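We value your inbox. Sign up for the Bendville weekly newsletter and get local stories every Thursday morning. No thanks / Sign me up

Picking up after people, one gripper at a time

I went to the open day at the Manell workshop in Gilton expecting a big shiny robot, maybe one that waved. What I got was a rug, a bunch of household odds and ends, and a pair of hand-held grippers that pretty much everyone in the room wanted to try (me included, and I did push in line a little!).

The idea is simple enough. You hold a gripper in each hand, you pick things up with them the way you'd pick them up with your fingers, and the tools record how you did it. Those recordings are then used to teach robot arms the same kind of job. Peter Kollár, who ran the demonstration, told us his team wants 2000 recordings of floor pickups before March – small stuff, the kind that ends up on the floor of any home with kids or a busy kitchen.
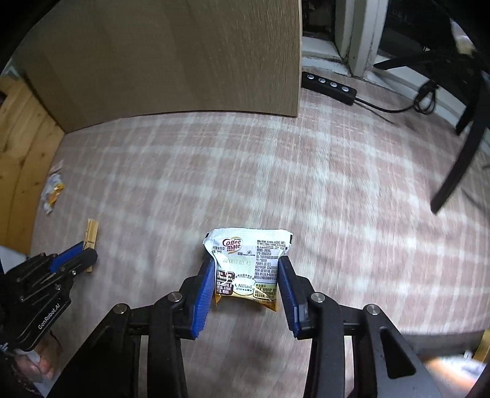

Words and photo: Wubit Tamiru
Bendville and Gilton desk | 11/24/22

Coffee creamer was harder than I figured. A Coffee-mate sachet is slippery and it crinkles, so you have to close the blue fingers on it slowly and then keep your wrist still, and I kept wanting to look up and chat. The wooden clothespin was my favorite. It lies flat on the rug, and you have to come at it from a bit of an angle or you just push it along.

Kollár is a patient teacher. He never grabbed the handles from anybody, he just kept saying "slower, slower" until we all started saying it to each other. One dad asked if he could take a pair home for the Lego problem. The answer was no, but Kollár wrote Lego down on his list.

I asked him why they don't work on a nice clean table. "People don't drop things on tables," he said. He likes a patterned rug, and he likes furniture and cables close by, the same as in a real living room. Fair enough – it looked a lot like my place.

The workshop signed in 122 visitors over the afternoon, which is a good crowd for Gilton in November. Each of us got a turn of a few minutes, and if you agreed to it, your pickups went into the collection with everyone else's. Mine are in there too, including a very bad one where I dropped the same thing twice and said a word I won't print.

A second open day is planned for March, this time at the old Bednárik store in Bendville, where there's more room and better parking. Kollár hopes to have an arm there that has learned from the recordings, so we can see how it does. There will be 50 places per session and you'll need to sign up ahead at the workshop's front desk. Kids are welcome with a grown-up. Wear something you can kneel in, my knees are still complaining.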